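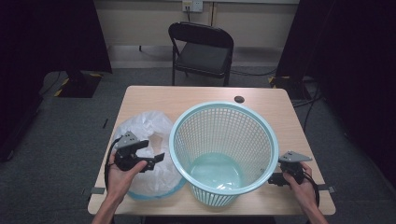

About Budunel

Most marketing agencies will tell you they're passionate about your brand. We doubt it, and we doubt you believed it the last time you heard it either. Budunel is a small email and direct mail shop. Akosua Owusu and Kobina Abugri started it after several years at a bigger agency, where they wrote monthly reports full of numbers that always went up while the client's sales stayed exactly where they were.

So we ask annoying questions. Who is on your list? When did they last buy something? One retailer came to us proud of 2,000 subscribers. We went through the list line by line and found 231 who had opened a message in the past year. They weren't thrilled to hear it, but they stayed, and they now mail 600 people who want to hear from them.

What we do

Email programs, printed mailers, list cleanup, and copy. We don't build websites, and we don't run social accounts. If a customer journey workshop is what you're after, plenty of places will sell you one.

We test on 200 names before we send to everyone. Sometimes the test says the idea was bad, including when the idea was ours. You get the results either way, on a page or two, with no gauges or green arrows.

Who we are

Akosua Owusu runs client work and reads every contract.
Kobina Abugri handles data. He has never trusted an open rate and won't start now.
Esi Atinga writes most of the copy — subject lines too, which take longer than you'd think.
Korkor Kpodo looks after print and postage.
Ekua Essien joined in November to run testing.

Working with us

We bill by the project, and there's no retainer unless you ask for one. We turn down work when we think mail won't help, and we'll say so on the first call, which is free. Awards are listed nowhere on this site. We haven't entered any.

Our office is in Noltstead, upstairs from the Figueroa print shop. Please call before you come by.

Page last updated 2021-08-21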